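The Slow Business of Doing the Dishes

Ask people what they want a robot for and they rarely say welding. They say laundry, dishes, the bathroom floor. The machines that can build a car door have been at work for decades, and the person who drives home from that plant still scrapes the plates by hand.

I spent a good part of the spring visiting places that are trying to change this. The short answer to whether machines can do chores yet is that they can do some of them, slowly, in a room set up for the purpose. The longer answer depends on the chore.

Start with the shop floor, where things are easier. At Bruralgate, a firm that packs spare parts for farm equipment, a pair of arms moves boxed filters from a bin to a carton. The boxes are stiff and all one size. The arms do 511 boxes in a shift, and the person working beside them does the odd shapes: hoses, gaskets, anything in a soft bag. When a box arrives crushed, the arms stop and a light comes on. The line leader told me she is happy with that. She would like them to stop a little less often.

Houses are harder. A kitchen has glass, wet things, things stacked inside other things, and a drawer that sticks. Plillia, a small company working out of a former print shop, sells a folding machine for towels. It gets 98 out of a hundred towels right if they are square and dry. Give it a fitted sheet and the score drops so far that the company doesn't publish it. The price is 3000 dollars, and most of the buyers so far are small hotels and gyms.

Dishes fall somewhere in between. A plate is rigid, which helps, but it is also thin, slick and round, and it usually lies flat, with very little rim to get a finger under. People solve this without thinking. They tip the plate, slide it to the edge of the counter, or bring in the other hand. A machine with two fingers has to be taught each of those tricks, and then taught when to use which one.

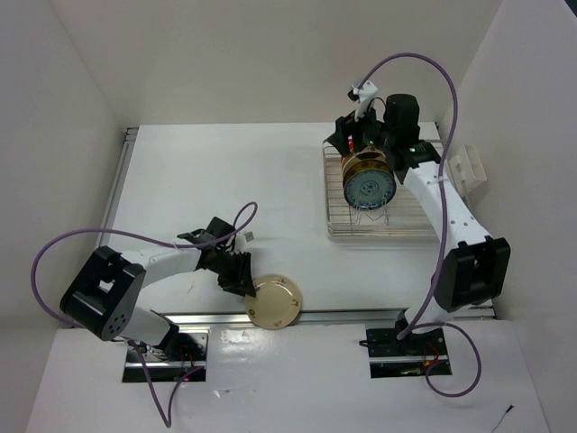
The rack is a problem of its own. A plate has to go in upright, between wires, next to other plates that may be leaning. Come in at the wrong angle and it knocks its neighbor. Mfinanga, a research outfit that has worked on table clearing since last May, told me its two-armed setup needs 21 seconds on average to put away one plate. That is a good day, with plates it has handled before. A new pattern on the china doesn't bother it much. A heavier rim does.

Speed may not matter as much as it sounds. A dishwasher is slow too, and people put up with it, as they can leave the room. What they won't put up with is having to stand there and watch. Every developer I spoke with came back to this point sooner or later. If the machine needs help once per load, the owner is still on duty.

Then there is the matter of space. Dimach, which rents out cleaning machines to office buildings, looked at two-armed kitchen units last year and passed. The arms worked well enough in the demonstration, but they took up a whole counter - and most office kitchens only have one. The company went back to floor scrubbers and plans to look again when the hardware gets smaller.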